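Home Topics Ask Unanswered Members Log in

Is it worth paying for wood oil on an old mahogany table, or is it all the same stuff?

Posted by Philomena Kpodo, August 26, 2024
3 shares 2 replies

I've inherited my aunt's dining table. She always said it was mahogany, though she also said the clock was Georgian and it had a battery in it, so make of that what you will. The top is a reddish brown and mostly sound, but it looks tired, and there are a few pale rings at one end where people have put mugs down over the years.

The man in the furniture shop in Murnby told me it needs "feeding" every month with a product called Fliment, at £18 a bottle. He says the wood will dry out and crack without it. I find this hard to believe. The table sat in my aunt's back room for decades and I never once saw her feed it anything. He also wanted to sell me a separate ring remover and a special cloth.

Does wood need feeding at all? And is there anything for the rings that doesn't involve sanding the whole top? I have a small flat and no shed, so nothing that fills the place with dust, please.

Lamisi Issahaku
14 likes

Feeding is a sales word. The tree is dead and isn't hungry. If the table has a varnish or French polish on it, which most old dining tables do, the oil can't get through to the wood anyway. It sits on top, looks shiny for a week and collects fluff. What does crack old furniture is a radiator right beside it, so look at where you've put it before you buy anything.

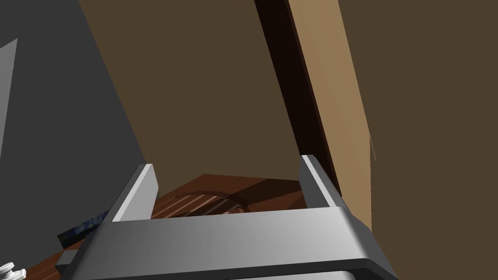 Find out what the finish is first. Turn a chair upside down if you have the matching ones, or go to the underside of the table edge, and dab on a little methylated spirit with a cotton bud. If it goes sticky, it's shellac (French polish). If nothing happens, it's more likely a modern varnish. Keep the spirit well away from the top until you know.

Pale rings are usually moisture caught in the finish, and they can often be shifted. Dark ones have gone into the wood and are another matter. For pale ones I use a soft cloth and a bit of plain furniture wax, rubbed gently along the grain, and leave it overnight before deciding whether to do it again. People swear by mayonnaise and toothpaste. Mayonnaise is mostly oil, so it may do something, but I'd sooner not have it on my table. Toothpaste is an abrasive and will leave you with a dull patch the same size as the ring.

After that, dust it with a barely damp cloth and wax it once or twice a year. One tin lasts ages.

Aravind Iyer
2 likes

Just iron it. Towel over the ring, iron on low, job done. My mum did ours like that and it came up fine.

I wouldn't bother with the 18 quid bottle either, I had the Clornau one and it smelt of oranges for a month and that was all it did.

Comment from Lamisi Issahaku: The iron can work, but it can also lift the polish or cloud a bigger area than you started with. If you must, no steam, a dry cotton cloth, a few seconds at a time, and try it somewhere hidden first.

Comment from Philomena Kpodo: Thanks both. The cotton bud went sticky, so shellac — I'll try the wax and leave the iron in the cupboard. The table is also right next to the radiator, so that's moving tonight.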